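Talk notes – chance for beginners, library evening series, slot 2

Start w/ the raffle. Ask for hands: who's ever won one? Wait. Don't fill the silence. Then the Pernik raffle numbers – 2648 tickets sold, 145 prizes. Most of the room will guess the odds way too high. Let them shout out.

Work it on the board. One ticket, 145 out of 2648, a bit better than one in twenty. Point out it feels worse than that when you lose. Ten tickets does NOT mean half. Go slow, lost people here last time.

Next bit – streaks. Coin flips, ask for a made-up run of twenty on paper, then a real run. Made-up ones never have four heads in a row. Real ones do all the time. (Bring spare pencils!!)

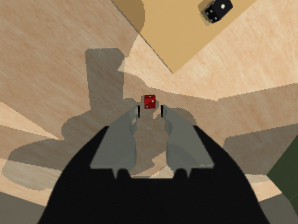
Gambler's fallacy, keep it short. "It's due" – no, it isn't, the last roll can't reach the next one. Tell the Bota casino night story, the guy at the next table who kept doubling up. Then do one die on its own. Take a red one, two pips on the face like so – was a two any less likely becuase the roll before was a two? One in six, same as ever. Someone will say loaded dice. Fine, good question, park it till the end.

Long run stuff. Plornel game club rolled all winter, started in November, 945 rolls in the first notebook and 1413 in the second. Sixes ran high early then drifted back. Drifted, not corrected. Say that twice. The extra sixes don't get paid back, they just get swamped.

Weather forecast slide if theres time. 30 percent rain means what? Three answers on the board, vote. If behind, skip straight to the scratch cards.

Close on the Ziółkowski puzzle, the two-drawers one. Give it out, no answer. Sheets are by the door. Questions till 8:30, then they lock up.

Related notes
Reading a bar chart without getting fooled
Averages: mean, median, the other one
Why your bus is always late
Birthdays in a crowded room

Contact | Copyright Evening Talks Archive | Back to top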